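Notes for the repair evening talk, Nalton library, September

Slide 1. Say hello, wait for the latecomers, check the people at the back can hear me. Thank Grażyna for the room.

Start with the flat-pack story. I moved to Nalton with 2 suitcases and a mattress, and bought everything else in one mad afternoon. Half of it wobbled by Christmas! Ask for hands up - who has a wobbly chair at home right now?

Slide 2. Why things come loose. We drag furniture instead of lifting it (I do it too), we lean back on two legs, and we never go back to the screws after the first day. Tell them about Lech and the bookcase, but keep it short this time.
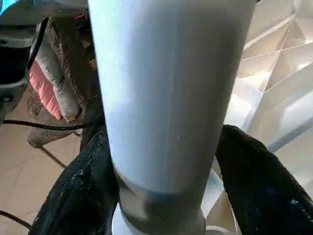 Plain white, wider at the top

Slide 3. Glue. People will ask about glue, they always do. My answer is clean off the old stuff first, then use less than you think. Pass round the spoiled joint from Dariusz's stool so they can see the lumps.

Slide 4. Turn it over before you buy it. Second-hand shops don't mind, and if they do mind, go somewhere else. Mention the 400 people who came through the Udedgate swap day and how few of them looked underneath anything.

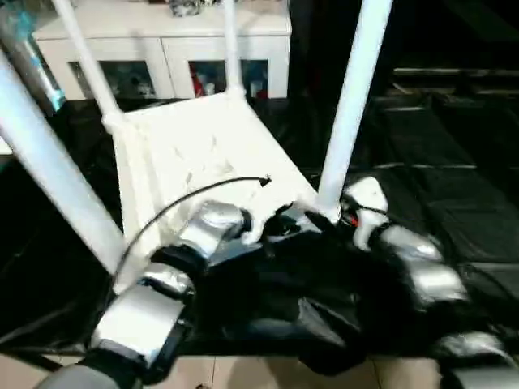 Slide 5. Tables

My gran's kitchen table lasted through five children and a flood, and she tightened it every spring when she did the windows. Do the voice if the room's friendly. Then go on to where the strain sits, up where the leg meets the top. On the white table there's a rounded bracket at that join, so point at it and say that's the spot to check at home. Pause for questions, then tea.

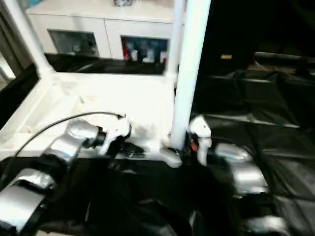

Rogelio's question from last time is a good one to finish on - when do you give up on a thing? I said when the wood's gone soft, and he didn't agree, and we were still at it in the car park. Go back to the white table for a second if anyone's missed the bracket at the leg. Then hand out the sheets and remind them to sign up for the sanding evening.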